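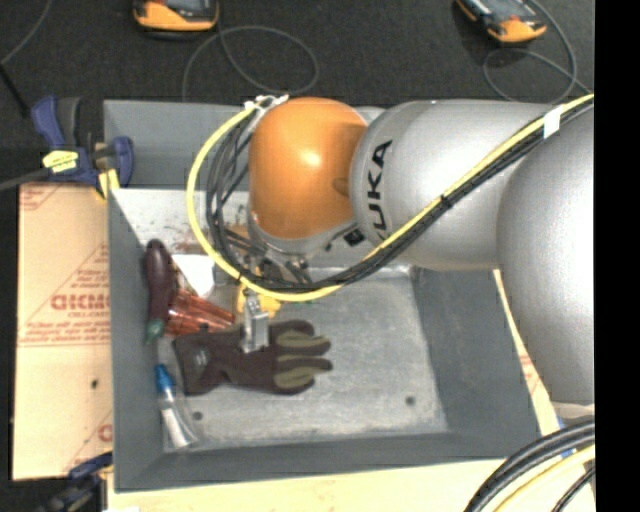
Scuffs and cloudy marks on the floor of a grey bin.

Last updated: July

Leave the scratches where they are

I bought a bread tin last winter from the junk shop at the bottom of Trallora Hill, and I have been boring people with it ever since. It is an Ineck tin, the long kind with folded corners, and the inside has gone the colour of strong tea. Someone had baked in it for years before I came along. The bread drops out of it like a dream! My other tin, which is new and shiny and cost four times as much, holds on to every loaf as if it had paid for the flour.

So I want to put in a good word for wear. I mean the ordinary sort, the marks that things pick up from being used for what they were made for. I love it, I look for it everywhere, and I think we are far too quick to sand it off, paint over it or throw it in a skip.

Take the stairs at the old Blöndal baths, where I swim. There are seven stone steps from the changing rooms up to the pool and every one of them dips in the middle. You can feel the dip with your bare feet. Children who have never been told a thing about the building's history put their toes straight into it and follow it up. When the baths were done up a few years ago there was a plan to level the steps with a hard grey filler, and enough of us wrote in that it was dropped. They added a second handrail and a strip of grip along each edge instead, and it works very well. People who are unsteady on their feet have something to hold, and the rest of us still get our dips.

I know the case on the other side, and some of it is perfectly fair. A frayed flex is dangerous. A chopping board with deep cuts in it ought to be planed or retired, and I wouldn't thank a dentist for telling me his chair had character. Wear can also be plain neglect, and landlords have been known to call a thing "full of history" when what it needs is a new window. I once rented a flat like that. There was mould behind the wardrobe and I didn't find it charming.

But most of what gets replaced in an ordinary year is nowhere near that stage. It is a table with rings on it, or a bag that has gone pale at the corners, or a perfectly sound pair of boots. When our local library changed its reading tables I asked what was wrong with the old ones and was told they looked tired. They had been leaned on by people reading, for decades! I can't think of a better thing for a library table to look like. The new set came from Rireo, at 1,315 pounds a table, with a surface that is meant to stay the same for ever. I have sat at one a good many times now and I couldn't tell you a single thing about it.

What I like best is that wear is information. The pale patch on a door tells you where to push. A cookery book falls open at the recipe worth making - mine opens at a plum cake, and the page is so spattered that I have to guess at the sugar. On a second-hand guitar you can see which chords the last owner liked. My grandmother's wooden spoon is flat on one side, the left, and that is how I found out, long after it was too late to ask her, that she stirred with the other hand from me.

New things have none of this and it isn't their fault. They haven't had the time. I'd only ask that we give them some, and buy with that in mind. Will it look better in six years, or just older? Leather, stone, thick cotton, cast iron and solid wood nearly always pass. Anything with a printed wood pattern tends not to, and nor does most of what gets sold as scratch-proof, which in my experience scratches once, badly, and then looks wretched.

I'm trying it myself with a plain oak stool. So far it has a ring from a mug and a dent where I dropped the bread tin on it, and I am delighted with both.

Contact | Copyright, all rights reserved | Back to top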